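Walk-through checklist, second-floor units, February 24, 2020
Filled in by Junhao Zou for the Lodhi building

Good morning everyone, and thank you for leaving your doors unlocked for me! I know the list looks long, but most of it is small household stuff that you can put right in an afternoon. Where I've ticked a box I was happy with it, and where I haven't, please read the comment and give it a try before I come back in May.

## Doors and walkways

- [x] Front door opens all the way and latches by itself
- [x] Hallway clear from end to end
- [ ] Door mats lie flat

Comment: the mat outside the Estudska office curls up at one corner, and I caught my own toe on it twice (once going in, once going out, so I can't say I learned much). Double-sided carpet tape will do fine, or just get a heavier mat.

## Smoke alarms and extinguishers

- [x] Alarm sounds when the test button is held
- [x] Extinguisher needle in the green
- [ ] Extinguisher tag signed this year

Comment: the tag by the stairs still has last year's signature on it. I've left a message with Brundex and they'll come by with the new tags - please don't sign it yourselves, however tempting that is.

## Fans, heaters and floor space

- [x] Wire guards in place on standing fans
- [ ] Heaters have a clear yard on every side
- [ ] Bags and boxes kept away from heaters
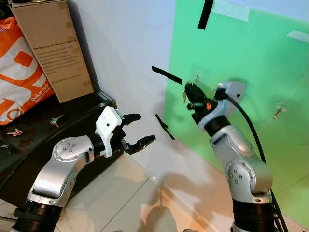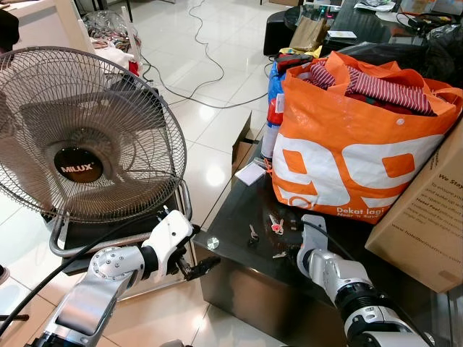
*Second floor: box and shopping bag on the tabletop (first photo), standing fan with its wire guard (second photo).*

Comment: a standing fan should sit square on its base, and it's worth giving the pole a gentle push now and again to see whether anything has worked loose. Unplug it first, please, and wipe the dust off the guard while you're there. As for heaters, the two in the Kadus rooms had coats hanging much too close, and I moved the coats to the hooks by the door. Sorry if anybody went hunting for theirs!

## Cords and outlets

- [x] No cracked outlet covers
- [ ] No power strip plugged into another power strip
- [x] Cords not run under rugs

Comment: I found one strip feeding a second one behind the copier. A single longer strip would be so much better, and I have a spare in my truck if you'd like it. The kettle ought to have a wall outlet all to itself.

## Kitchen corner

- [x] Microwave vent clear
- [ ] Dish towels kept off the toaster

Comment: the towel rail is lovely and handy where it is, but it hangs right over the toaster. Shifting it to the other side of the sink takes 2 screws and a bit of patience.

Still open: door mat, extinguisher tag, coats, power strip, towel rail.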